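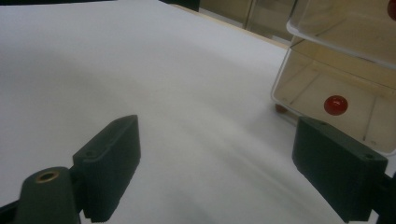
Gemma Vitale wrote to me that I was being unfair to the Vollura kit before I had given it a proper chance, and that at this price a hand-held gripper and a place to send your demonstrations is a bargain for any small shop. She may be right about the price. I have had the kit for 13 days now and I still can't say what a small shop is supposed to do with it.

The pitch goes like this. You buy the gripper, you do a job with it by hand, over and over, and the service turns your handiwork into a program that a robot arm can run. No coding, no engineer on site. The sales page calls it "teaching by doing." What it leaves for the second page is that the arm is sold separately, and that the training is billed by the month.

I'll give the hardware its due. The fingers are plain blocks of dark green plastic, with screw holes and a ridged edge, and where a screw has to bite there is a brass-colored threaded insert. Somebody over there has stripped a plastic thread before. I would rather have that than a glossy shell.

My complaint is with what the kit asks you to practice on. The starter task is red balls and a stack of clear trays, on a white surface. A glossy red ball on white is about the kindest thing you could ask a camera to find. The clear plastic is harder, I admit, with its bright rims and whatever is behind it showing through, and I was glad to see it. But a ball has no wrong way up. It doesn't tangle, and it doesn't arrive with the label peeling off. Peter Kuruc, who ran a packing line at Kaltley, told me his trouble was never the good parts. It was the bent ones, and the ones that came in stuck to each other.

Vollura's answer, when I asked, was that you can demonstrate anything you like once you know the basics. Fine. How many demonstrations, though? The manual says "enough for reliable performance." The support desk said it depends. I asked what reliable meant and was sent a link to the manual.

Then there is the labor. Holding the gripper takes a person, and it has to be a person who knows the job, or the robot learns from someone who doesn't. In a shop of 9 people you are taking your best packer off packing. Gaetano Longo figures he would lose 6 weeks of one worker's time before he could even decide whether to buy the arm. That number appears in no brochure I have seen.

I don't think the idea is bad. Showing is easier than programming, and most of us would sooner pick up a tool than open a manual. If a company offered to put its own arm in your building and bill you only for trays filled, I would tell Gemma to sign. Brallau tried a version of that in February and dropped it without much comment – which makes me wonder who was doing the math.

Until then, ask for two things before you pay. Ask to see the arm do your job with your parts, the ugly ones included. And ask what happens to your demonstrations if you cancel. I asked that second question twice and I'm still waiting.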